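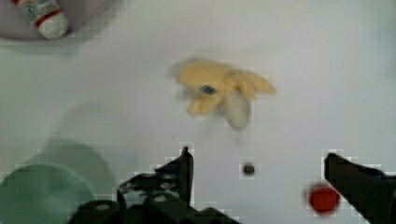
El plátano de peluche sobre la mesa blanca, con la pinza abierta.

Trucos de taller: buenas normas para un brazo robótico que recoge la mesa

Si tenéis un brazo pequeño en el taller o en la cocina de pruebas, ya sabéis lo adictivo que es verlo trabajar. ¡A mí me sigue encantando! Y después de muchas tardes con juguetes de comida, cuencos y vasos he ido juntando una lista de costumbres que ahora llevo pegada en la puerta del armario. Algunas vienen de la hoja de normas que usamos en el taller compartido de Zollulberg y otras son puro sentido común de cocina, del que se aprende fregando.

Antes de encender

Pasad un paño seco por toda la mesa, también por los bordes. Las migas y el polvo de harina se meten en las articulaciones y luego no hay quien los saque (un pincel de repostería viejo va de maravilla para esto, mejor que el aire comprimido). Si la mesa es blanca, limpiadla con un producto que no deje brillo, que los reflejos confunden a la cámara de la muñeca.

Marcad en el suelo hasta dónde llega el brazo bien estirado y sumad 40 centímetros. Dentro de esa línea no se pone nadie mientras haya corriente. Nosotros usamos cinta de pintor amarilla y la cambiamos en agosto, cuando paramos para la limpieza grande.

La parada de emergencia se prueba cada mañana, con el brazo en movimiento lento. Pulsar, comprobar que se queda quieto, soltar, rearmar. Y el botón tiene que quedar al alcance de la mano de quien vigila, nunca detrás del brazo.

Los cables, por detrás y sujetos con velcro cada palmo. Las bridas de plástico aprietan demasiado y cuando hay que cambiar algo acabas cortando lo que no debes — me ha pasado dos veces.

Qué poner en la mesa

Empezad siempre con juguetes. La comida de plástico o de peluche perdona los errores, y un plátano blandito se puede apretar mal muchas veces sin que pase nada. El vidrio y la loza fina los dejamos para cuando un programa haya salido bien 100 veces seguidas con piezas de plástico. Parece una exageración, pero se llega antes de lo que uno cree.

Mezclad tamaños. Un bote estrecho, una fresa pequeña, un cuenco ancho y un plato plano obligan a usar aperturas distintas de la pinza, y así se descubre pronto cuál es el objeto que se resiste. En nuestro caso fueron los platos, por lo bajos que son. Lo arreglamos con una regla muy sencilla: los platos se cogen por el canto y a velocidad reducida.

Los objetos ligeros conviene separarlos entre sí unos dedos. Si se tocan, la pinza arrastra al vecino y hay que volver a empezar.
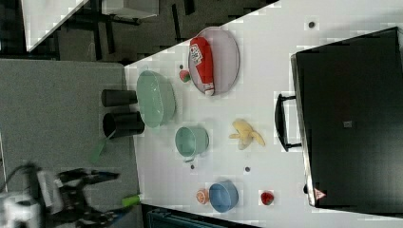 ¿Puede haber un electrodoméstico en la misma mesa que el brazo?
Depende de si está desenchufado: con el cable recogido y el aparato frío se puede usar como un obstáculo más, y con corriente solo cuando la hoja de riesgos del taller lo contemple y haya una persona junto a la parada.

Velocidad y fuerza

Esta es mi parte favorita, porque es donde más se nota el cariño que se le pone. La velocidad de pruebas se deja al 40 por ciento del máximo y no se sube en la primera sesión con un objeto nuevo, aunque todo vaya como la seda. La fuerza de la pinza se ajusta de menos a más: se empieza tan flojo que el objeto se caiga y se va subiendo de poquito en poquito hasta que lo sostenga. Apuntad el valor en una etiqueta y guardadla con el objeto. ¡Ahorra muchísimo tiempo!

Para los blandos, los que tienen gajos o puntas, mejor coger por la parte más gruesa. Por la punta se escurren.

La libreta

Una línea por intento, con el objeto, la fuerza, el resultado y cualquier ruido raro. La nuestra de Plollville va ya por la línea 379 y es lo primero que miro cuando algo falla. Un consejo tonto pero útil: lápiz, que el bolígrafo se corre con el limpiador.

Al terminar

Brazo en posición de reposo, pinza abierta, corriente fuera y por último el enchufe. En ese orden.
Juguetes de plástico al barreño con agua tibia y jabón suave; los de tela, en una bolsa de lavado y programa frío. Tienen que estar secos del todo antes de volver a la mesa.
Repasad los tornillos de los dedos con la llave pequeña, sin forzar. Si uno se afloja dos días seguidos, toca cambiarlo.
Las almohadillas de la pinza se limpian con un paño húmedo. Nada de alcohol, que las reseca.

Tengo a medias otra página sobre cómo guardar los juguetes por cajas, con las etiquetas que usan en Nalthorpe. En cuanto las tenga pasadas a limpio las subo.

Publicado el 20 de julio de 2019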